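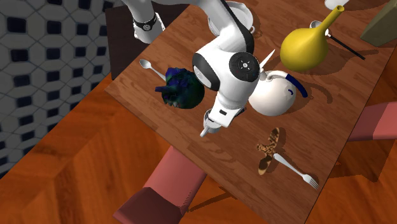 Kravchuk Cup student challenge > Simulation round > Table clearing: what are people doing about grasp order?

Started by stosik_team
August 12, 2024

We are a second year group doing the simulation round as our summer project. Our planner picks whichever object is closest to the gripper and goes for that first. It works on the sparse tables and falls apart on the crowded ones. On the dining room layout it went for the white teapot, and the knife is right between the teapot and the arm, so the wrist clips the blade and pushes it somewhere the planner doesn't expect. After that every pose is stale and the run is more or less finished.

We've logged 2,218 runs since February. On the sparse layouts we are fine. On the dining room we clear the table in maybe one run out of 10.

Is anyone using something better than nearest first? We have two weeks left and would rather not rewrite everything.

---

elia_lab
Reply 1

Go by clearance and forget about distance. For each object, work out how much free space there is around it at gripper height, then take the one with the most. The spoon and the fork both come out well on that table, the teapot comes out badly, and by the time you get to the teapot the knife is gone anyway.

It took us an afternoon. It's a sort function, you don't need to touch the rest.

---

pinboard_owl
Reply 2

Disagree with the above, at least for cutlery. Flat things are the hardest grasps in the whole round. If you start with the spoon and fork you are spending your time budget on the objects you are most likely to fail. We do tall things first. Take the yellow vase early, because if anything brushes that long neck it goes over and takes other things with it.

---

elia_lab
Reply 3

The vase is the worst possible first pick. Round base, glossy, narrow neck. Where are you gripping it?

---

pinboard_owl
Reply 4

On the neck, low down, with the wrist tilted to match. It leans a bit in that layout so a straight vertical approach doesn't work. You need to sample tilted approaches. Once we let the wrist go up to 18 degrees off vertical it was fine.

---

stosik_team
Reply 5

We only sample vertical at the moment. The pale fingers always come straight down. That might be half our problem.

elia_lab, what do you do about the brown spotted thing near the fork? Our classifier can't decide what it is. We've had shoe sole, oven glove and biscuit.

---

elia_lab
Reply 6

We gave up on a label. It goes in as "flat unknown" and gets the same grasp as a thin plate. Same for the dark crumpled one by the spoon, which we had down as lettuce until someone in the group said cloth. You don't get points for the name in this round, only for getting it off the table. Check section 2 of the rules.

---

marrow_bytes
Reply 7

Careful with that. You don't get points for the name, but the label does decide which bin it goes in, and the wrong bin is a penalty. If you call everything unknown you lose a little each time. Our group worked out it still pays to guess on anything where the classifier is fairly sure.

---

elia_lab
Reply 8

Fair. We only do it for those two.

---

kettle_drum
Reply 9

Different question but same layout. Is anyone else having trouble with shadows? Everything on that table throws one to the right, and our segmentation keeps joining the green box in the corner to its own shadow. The box comes out nearly double width and then the gripper "can't" open far enough.

---

pinboard_owl
Reply 10

Use the depth channel for the mask and colour only for the label. Shadows don't show up in depth.

---

kettle_drum
Reply 11

We are on the colour-only track.

---

pinboard_owl
Reply 12

Ah. Then train with the light moved. The Kurkemon scene loader has a setting for light direction, it's under render and not under scene where you'd look for it. We generated a batch with random light before we switched tracks and it helped a lot. The table top is reddish and the shadows on it are not far off the darker bits of grain, so expect to need a fair amount of data.

---

marrow_bytes
Reply 13

Seconded on random light. Turn the wall pattern off for training as well if you can. All those octagons gave us false edges on the left side of the image for weeks.

---

elia_lab
Reply 14

I would leave the wall on. It will be there in the scored runs. If your network can't cope with a wall you want to find out now.

---

marrow_bytes
Reply 15

We turned it off for the first half of training and on for the second. Worked better for us than having it on all the way through. Your results may differ.

---

stosik_team
Reply 16

Update. Put in the clearance sort from reply 1 and left everything else alone. It's better. It stops hitting the knife because it now takes the knife before the teapot. It did fail on the fork a lot, as pinboard_owl said it would, so we added a rule that anything flat gets one try and then goes to the back of the queue.

Tilted approaches are next. Does the wrist limit need changing in the arm config, or only in the sampler?

---

pinboard_owl
Reply 17

Both. If you only change the sampler the config clamps it without a warning and you'll think tilting made no difference.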